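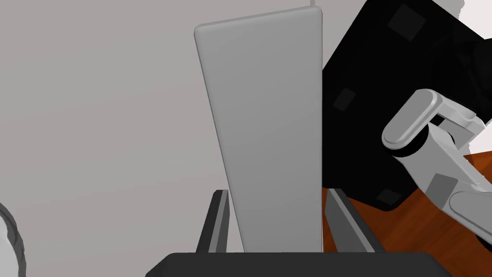 Abhishek Pant has heard the pitch for Drukau before: rent a room for 853 a month and call it a community. "They say 500 people are waiting," he says. "I asked to see the list — I'm still asking."

He rented there until May and doubts the lounge earns its fee. "Two of us ever used it."

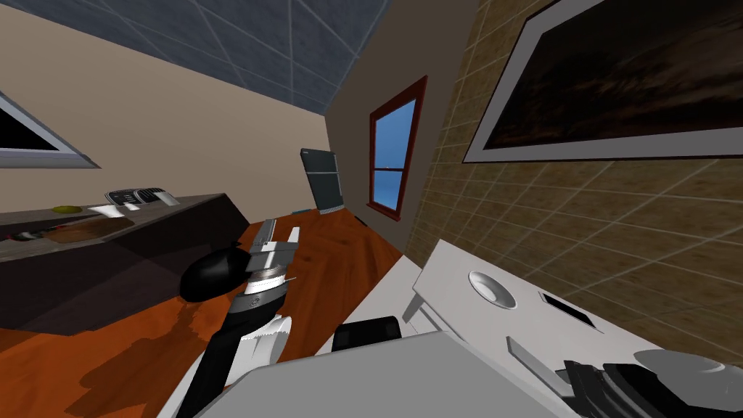

A window and framed picture in a corner room.

Zirent, the letting firm, promises lower rents next year. Pant shrugs. "They promised that last year."

We use cookies. Accept | Settings

Comments

Swati: My deposit took months to come back.

Ellent: Still cheaper than my flat.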